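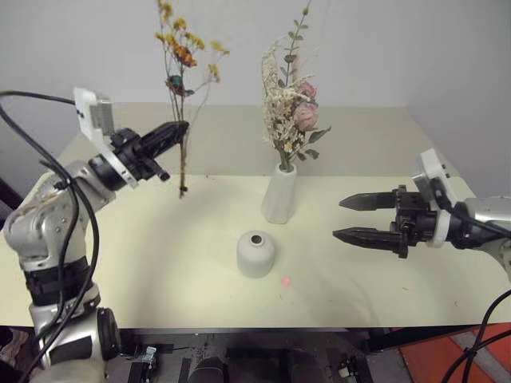
The tall and the small white vase with the dried flowers, January

Wistari Dried Flowers
Minutes of the monthly planning meeting, January
Place: back room, Sisik building
Start: 3 p.m.
Minutes written by: Nektarios Triantafyllou
Present: shop, workshop and delivery. The bookkeeper sent her apologies.

1. Minutes of the last meeting
The minutes were read and accepted with one correction. Under item 4 it should say "ribbon, cream" and not "ribbon, green". The order was placed correctly, only the minutes were wrong.

2. Table arrangements for Gekgate
The hotel Gekgate has asked us for dried arrangements for its breakfast room and reading room. The manager wants up to 35 tables to be decorated before the end of the season. She does not want the same bouquet on every table, but guests should see that they belong together.

We discussed the pair of vases in the picture. The tall vase with the faceted sides is for the main bouquet: cream and beige fluffy sprays, the pink roses, green leaves and one tall green stem that looks like eucalyptus. Everybody liked the soft colors. The workshop asked if the roses should stay on the right side of the bunch or be spread more. It was agreed to leave them together on one side, as the bouquet looks less formal this way.

The small round vase with the short neck was discussed for longer. The shop would like to leave it empty next to the tall one, as a quiet object. The workshop would like to put in it one sprig of the wildflowers with the yellow and orange blossoms. Delivery remarked that a small vase with nothing in it will be used by guests for sugar papers and teabags. After this remark the opinion was in favor of the sprig.

It was also asked if the orange is too strong beside the pink. Two persons thought yes, the others thought no. We will show both versions to the hotel and let the manager choose.

Decided: the tall vase with the cream bouquet is offered for the reading room. The small vase with a single sprig is offered for the breakfast tables, where there is less space.

3. Length of stems
The thin brown stalks of the wildflowers break easily if they are pushed through a narrow opening. The workshop will cut the stalks before they go in the vase, and will hold them low, near the cut end. The flower heads should not be touched after the stem is cut. For the small vase the workshop proposed a stem of 17 centimeters. The shop finds this a little short. To be tried with both lengths before the next meeting.

4. Vases from Carvalho
Carvalho has confirmed that the small shape can still be ordered. For the tall shape we are waiting for an answer. The price is the same as last year if we order both together. Delivery asked that the vases come in separate boxes, because in the last shipment 3 necks were chipped. Nektarios will write to Carvalho about the packing and ask for a date.

There was a question about putting sand in the bottom of the small vase so that it stands better on a breakfast table. Delivery is against it, it makes the boxes heavy. A flat felt pad under the vase was suggested in its place. No decision.

5. Dust and care
The hotel asked how the bouquets must be cleaned. The answer for the care card will be: no water in the vase, no direct sun, no radiator below, and dust with a soft dry brush or with cold air from a hair dryer on the lowest speed. The shop will write the card on one side of the paper only. The text about washing the vase by hand will be added at the end.

6. Other points
The light over the long shelf in the workshop must be replaced. The electrician has been called again.
The paper bags with the old logo may be used until they are finished.
The request for a longer lunch break in January was postponed to the next meeting.

To do
Workshop: test both stem lengths, prepare both color versions for Gekgate.
Shop: care card, first text.
Nektarios: letter to Carvalho.
Delivery: ask for the price of felt pads.

The meeting was closed at 4:35 p.m.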